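Werkstatt > Tipps > Software > Greifen und Falten

21. September 2023, Donnerstag – von Josefien Cuypers

Stoff falten lassen: Tipps für die Software am Werktisch

Wer zwei Arme am Tisch stehen hat und sie zum ersten Mal an ein Geschirrtuch lässt, lernt in einer Stunde mehr über Planung als in einem ganzen Winter mit Holzklötzen! Ein Klotz bleibt ein Klotz. Ein Tuch sieht nach jedem Griff anders aus, und genau das macht so viel Spaß.

Erst schauen, dann planen. Lasst die Erkennung nach Ecken und Kanten suchen und nicht nach dem Aufdruck. Gemusterte Stoffe sind herrlich zum Testen, weil ein schwacher Kantenfilter sofort auf jedes Motiv hereinfällt. Ich starte mit Unifarben und wechsle erst dann zu Mustern, wenn 12 Durchläufe hintereinander dieselben Ecken liefern.

Tischhöhe neu einmessen. Klingt langweilig, rettet aber den Nachmittag. Bei mir lag die Ebene in der Konfiguration 4 mm zu hoch, und die Finger schlossen sich brav über dem Stoff in der Luft. Seitdem läuft das Einmessen als erster Schritt im Startskript (ja, jedes Mal).

Ein Arm hält, einer zieht. In Stutik lege ich dafür zwei getrennte Aufgaben an und verknüpfe sie über eine gemeinsame Freigabe. Der ziehende Arm darf erst los, wenn der haltende »Kontakt« meldet. Willy Van Leeuwen löst das lieber mit einer festen Wartezeit – geht auch, nur muss man sie bei dickem Frottee wieder anpassen.

Langsam anfangen. 40 Prozent Geschwindigkeit reichen zum Einstellen völlig. Auf 100 gehe ich erst, wenn die Bahnen beider Arme im Planer sauber aneinander vorbeilaufen. Kabel am Unterarm gehören übrigens ins Kollisionsmodell, und sei es als dicker Zylinder!

Nach jedem Griff neu aufnehmen. Ein Faltplan, der drei Schritte blind abarbeitet, endet als Knäuel. Also greifen, loslassen, neues Bild, neue Ecken.

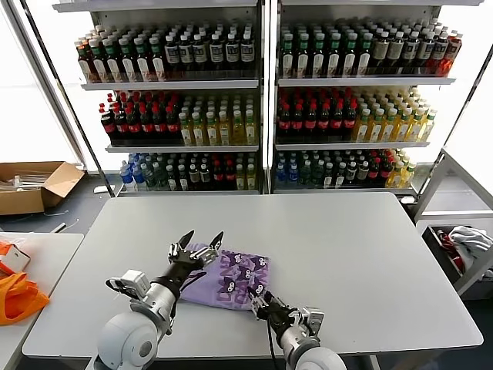 Vetton, im September

Der lila Stoff mit den Katzengesichtern ist so ein Kandidat: dunkle Köpfe auf hellem Grund, dazu blasse Schrift. Für den Planer zählt trotzdem nur die Außenkontur. Der rechte Greifer drückt auf die untere Ecke, der linke schwebt noch über der oberen gegenüber – für diese Haltung speichere ich gern eine eigene Startpose ab. Bei leichten Falten im Stoff die Kontur ruhig etwas glätten, sonst erfindet die Erkennung Ecken dazu.

Und schreibt die Logdateien mit Bild weg, auch die misslungenen. Im Dezember nehme ich mir Socken vor, Paare finden inklusive. Ich freue mich jetzt schon drauf!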